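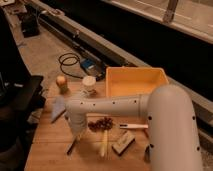 Table en bois, petits objets et bras blanc.

Pramura cherche testeurs – navette autonome Westia-Sastau

On recrute 50 personnes pour essayer la future navette sans chauffeur, ligne de 1150 mètres entre la gare de Westia et le quai Sastau. Trajets courts, questionnaire à la fin, 5 passagers par voyage.

Profil : majeur, à l'aise en français, dispo en avril. Usagers en fauteuil ou avec poussette bienvenus, il nous en manque. Pas besoin d'avoir le permis.

Indemnité 60 euros, versée aprés la dernière séance. Billets de train non remboursés, désolés.

Pour s'inscrire : un mail à Maya Matar avec âge, commune et créneaux possible – réponse sous peu. Pas de CV svp.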